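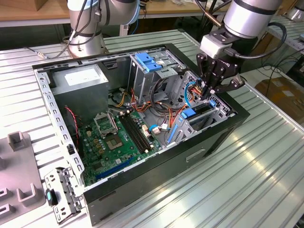
4. Course Project: Cable Extraction from Desktop Computers

4.1 Setting and task

The project reported in this section was carried out in the second half of the automation laboratory course at Jisstead. Students enter the course with one semester of kinematics and some programming experience, mostly in Python. The first half of the course consists of guided exercises (frame calibration, joint and Cartesian motion, gripper control). The second half is given over to a single open task that each team works on until the final demonstration in December.

The task is the partial disassembly of a used desktop computer. A team receives a tower case with the side panel already removed and must disconnect and take out as much of the internal cabling as possible without damage to the motherboard, the drive cage or the power supply. Screws are out of scope. Earlier versions of the task had included fasteners, but tool changes took up most of the lab time and left little room for work on perception and planning, the two topics the course is meant to assess.

Cables were chosen as the target for two reasons. They cannot be described by a fixed pose, so a taught sequence of waypoints that works on one case will usually fail on the next. They also occlude one another and the connectors they end in, and the order of removal therefore has to be planned. Both properties are absent from the block-stacking tasks the students have seen before.

4.2 Workcell

All teams share one workcell. It consists of two industrial arms mounted at the far edge of a ribbed aluminum table, with the case placed on its side between the arms and the operator position. The interior of the case faces upward. No clamp is used on the case, and its orientation on the table is left to the team. In Figure 4 the case has been set down at an angle to the table ribs. Several teams preferred such a placement because the wrist of the right arm then cleared the rim on approach.

The arm used for extraction carries a two-finger gripper with articulated fingers. The fingers are long enough to reach into the case, but the housing behind them is bulky compared with the gaps between components, and this limits the approach directions near the walls. The region next to the drive cage is the hardest to reach. It is bounded by metal on more than one side, and the power wiring that runs from the supply toward the cage passes through it.

Motion commands are issued through Skudico, an in-house interface layer that wraps both arm controllers and enforces a common set of speed and force limits. Students do not have access to the controllers directly. A collision model of the table and of the outer shell of the case is supplied. Modeling of the interior is part of the assignment.

Figure 4. Workcell during the cable extraction task. The tower case lies on its side with the side panel removed. The fingers of the gripper are among the wires near the drive cage; the power supply is at the upper left of the interior.

4.3 Procedure

The 9 teams each had access to the cell for one supervised session per week. A session began with a check of the hand-eye calibration, after which the team was free to use the time as it wished. All grasp attempts were logged by Skudico with the commanded pose, the finger opening, the measured wrench at the wrist and a short operator label. The label was entered by a student at the end of each attempt and could take one of four values: released, slipped, missed or aborted. "Released" was defined as a connector leaving its socket or a free cable leaving the case, and "slipped" as loss of the cable after the fingers had closed on it.

Aborted attempts were those stopped by the force limit or by hand. The limit was fixed by the teaching staff and was the same for every team. Ferdinand Rainer maintained the limit configuration and reviewed the aborted attempts with the teams at the start of the following session. Ottilie Bühler supervised the perception part of the work and checked the operator labels against the wrench traces. Labels that disagreed with the trace were returned to the team for correction and were not changed by staff.

In total 251 attempts were logged before the demonstration. Attempts made during calibration checks are not part of this number.

4.4 Approaches taken

The teams converged on two broad strategies. In the first, referred to here as the Wyss variant after the bench where it was developed, the cable is segmented by color in the camera image, a grasp point is placed at the part of the segment highest above the board, and the arm pulls straight up. Color is a strong cue in this setting. The orange, yellow, red and black conductors of the power wiring separate well from the green of the motherboard and less well from the gray metal of the cage in shadow. The main weakness of the variant is that a vertical pull on the middle of a cable puts a side load on the connector, and latched connectors do not open under side load.

The second strategy, the Ilten variant, searches for the connector first and treats the cable only as a guide to it. The fingers are closed directly behind the connector body and the pull direction is taken from the socket. It needs more views and a better interior model. A typical run was slower, as extra views were taken before every grasp, and 5 of the teams that tried it returned to the first strategy for at least part of the case.

Loops of loose cable caused difficulties for both. A loop standing above the board is an easy grasp target by height alone, but it may lie in the path of the fingers on their way to another target and be caught between them. Teams handled this either by clearing loops first or by adding them to the interior model as coarse boxes. The second option blocked many reachable grasps and was later dropped.

4.5 Limits of the data

The log was collected for teaching and has the faults to be expected of such a source. Teams did not work on identical cases, the amount of cabling differed between cases, and a team's skill changed over the semester. Rates of release are therefore not compared between teams or between variants. The wrench traces are of more general use. Each was resampled to 2,000 points before further analysis, and Section 5 uses them to study whether a slip can be detected before the cable has left the fingers.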